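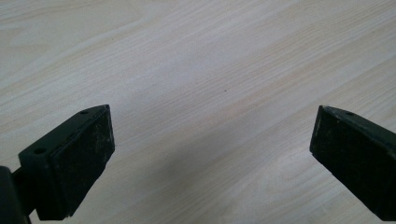 *Photo: Kerttu Lappalainen*

**Figure 3.** (a) The pale wooden tabletop with no soap on it. (b) A flower-shaped bar on the same kind of surface.

### 3.2 Bars and surface

Grain direction was noted for each session, as it affects how easily an edge can be judged by eye. In Figure 3a it runs diagonally, from lower left to upper right. Small specks were left where they lay.

The soap set came from Kusis and held 92 bars. Most were plain ovals – the flower shape was kept for the outline task, where people sorted bars by form alone.
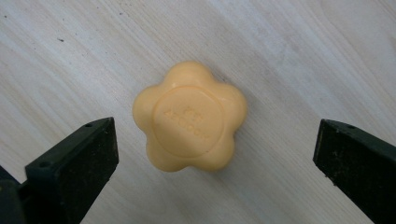 *Section last changed: January*

The bar in Figure 3b is orange-yellow, with five rounded petals around a raised disc. The disc has two short lines of embossed lettering in the same color as the soap. We did not use lettering as a sorting cue. Color was recorded by name only, following Pitkänen, and the full list of 586 entries is in Appendix B.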